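Last updated: Jul 2, 2026
Filed under: Robot learning / Data quality / Failure reports

4.2 Loss of hand pose during washing tasks

The washing tasks produced more rejected demonstrations than any other group in the Andham set. Of the 1,791 demonstrations recorded in May, 1,396 passed the automatic checks on first submission. The remainder were held back and sorted by cause. Missing files and early stops were easily found and are not discussed further. The fault described in this section was harder to find, as it left the recordings complete and the trajectories plausible at first sight.

The demonstrator wears a fabric glove with a cube of square fiducial markers fixed to the back of the hand. A fixed camera observes the cube, and the pose of the hand is estimated from whichever faces can be decoded. Signals from the glove pass through a small circuit board at the wrist and are logged separately by Konura, our recording software. The two streams are joined afterwards by timestamp. A fault in one stream is therefore not reported by the other, and a demonstration with sound glove data but a wrong hand pose was accepted without warning.

The fault appeared as a sudden rotation of the estimated wrist, lasting a few samples, with little change in position. When replayed on the arm, the same segment caused the gripper to turn sharply over the basin. On 2 occasions the arm's force limit was reached and the controller stopped it. No damage was done, but replay of all washing demonstrations was suspended until the cause was known. 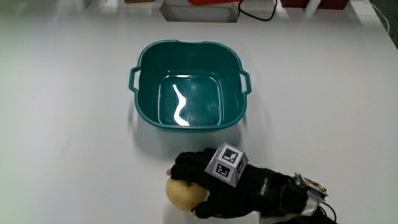
Figure 4. Gloved hand with marker cube holding a round, pale yellow fruit in front of a basin of shallow water.

We first suspected the clock. A drift between the camera and the glove board would displace the pose in time, and a fast wrist movement could then look like an error in rotation. Comparing the two streams at the start and end of each session showed no drift large enough to account for it. Replacing the board changed nothing, and the fault was also present in recordings made before the cable had last been rerouted.

The cause was found in the pose solver. When only one face of the cube is decoded, and that face is seen nearly square to the camera, two orientations fit the four corners almost equally well. With a second face visible the ambiguity is resolved. Turning the palm upwards to rinse an item hides most of the cube, and for a short time one face may be all that remains. The solver then chose whichever orientation gave the lower residual, with no reference to the previous sample. Small errors in corner position were enough to reverse the choice.

Reflections made matters worse. Light returned from the water or the table reduced contrast on the lower faces, so that a face still in view was sometimes not decoded. Diffusing the lamp reduced the number of lost faces but did not remove the fault — the single-face case still arose whenever the wrist was turned far enough.

Three changes were made to the Trandelero processing chain. The solver now keeps both candidate orientations and selects the one closer to the last accepted pose. A single-face estimate is marked as weak, and a run of 10 weak samples causes the demonstration to be held for inspection. Finally, replay is refused if the commanded wrist speed exceeds the limit set for the arm, whatever the state of the pose flags. This last check would have prevented both stops, and its absence was an error of design on our part.

The corrected chain was run over the full set. Short reversals were removed, but longer gaps could not be recovered and those demonstrations remain excluded. The same solver had been used for the Ilie recordings, which contain few palm-up movements; these are being processed again and should be treated as provisional until that work is complete.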